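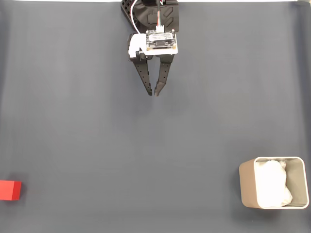
Kastomley table cover in blue-gray, matte side up.

Kastomley Table Cover, Blue-Gray
Item no. 3353
Sold by the yard or as a full roll

The Kastomley is a plain cover for work tables, sewing tables and packing benches. It has a matte face that keeps glare down under overhead lights, and a soft backing that grips most painted or sealed tops without tape.

Details
Width: 30 inches
Full roll: 500 inches
Color: blue-gray (also sold in sand and dark green)
Finish: matte, no pattern
Edges: unhemmed, can be cut with household scissors

Fitting
Unroll the cover and leave it flat overnight before you cut it. Fold lines and light wrinkles from shipping relax with time. Measure the table and add two inches on each side if you plan to staple the cover underneath. For a drop-on fit, cut it to the exact size of the top.

Care
Wipe with a damp cloth and mild dish soap. Do not iron, and do not use acetone or paint thinner. Pencil marks come off with a white eraser. Hot pans and glue guns need a separate mat.

Ordering
Cut lengths ship folded from our Pornden warehouse. Full rolls ship on a tube. Cut lengths can't be returned unless they arrive damaged. The dark green is out of stock until May.

Goes with
Marar edge clips, pack of four
Ikik cutting mat, small and large
Clear corner guards, item no. 1297

Page updated April 10, 2022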